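How to tape a room before you paint it (quick version)

Did the whole upstairs of the Plirnville place last month, 53 feet of baseboard in the back room alone. Writing this down before I forget.

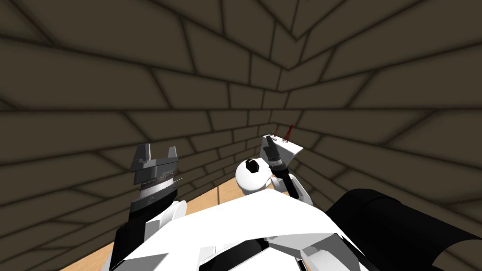
Tape only sticks to clean. Wipe the trim with a damp rag, let it dry, go have lunch. Dust is what makes paint creep under, way more than cheap tape does. Flat stuff is easy. Corners and ridges are where it goes wrong, anything like those white plates up there with the crisp edges where one face turns into the next. Don't try to bend one long strip around an edge like that. Stop the strip right at the ridge, cut it, start a new one. Same goes for beveled door casings and those old boxy radiator covers.

What you need
Painter's tape, 2 inch. Skip the skinny rolls
Putty knife, stiff one
Sharp utility blade, new
Damp rag, dry rag
Leftover wall paint, the OLD color, if you have it

Doing it
Start in a corner. Pull off a foot or so, lay it down, press, then pull the next foot. Long pulls stretch the tape and then it shrinks back and lifts overnight. Learned that one in the Tristholm house.

Run the putty knife along the edge that faces the wall. Press hard. Just that edge, the rest can be lazy.

Inside corners: let the tape run past, push it into the corner with the knife, slice along the crease. Peel the extra. Don't lean on the blade or you'll score the trim and then your sanding too.

Overlap the pieces by an inch. Butting them end to end leaves a gap, and paint will find it.

Now the trick. Brush a thin coat of the old wall color over the tape edge. It seals the gap with paint that already matches whats under there. No old paint? Clear acrylic caulk, tiny bead, wiped almost all the way off with a finger. Paint over it while its still wet.

Taking it off
Pull when the last coat is tacky, maybe an hour in. Back on itself, 45 degrees, slow. If you waited till the next day, score the line with the blade first or you'll peel a strip of wall off with it.

Little bleed spots: scrape with a plastic card, touch up with a small angled brush. Fuzzy line all the way along means the edge wasn't pressed. Redo that stretch and move on.

Ceiling line next, probly Friday. That one I do without tape.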